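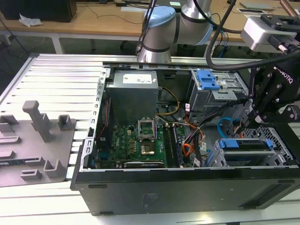
vrustad: Old Dell tower, drives held by blue plastic latches. Worth fixing, or do I let it go?

silvana_m: Let it go. It's April, go outside.

tekle_w: Disagree. Got a shot of the socket?

vrustad: 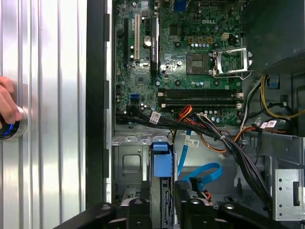
Socket open, memory slots empty

tekle_w: Fill those first. Used sticks are cheap, and I'd label every cable before you pull it — I skipped that once and
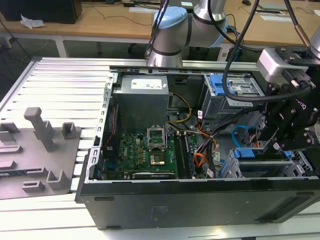

spent up to 2 evenings guessing.

silvana_m: So 2 evenings, to save a Dell.

vrustad: Sold. Ordering labels.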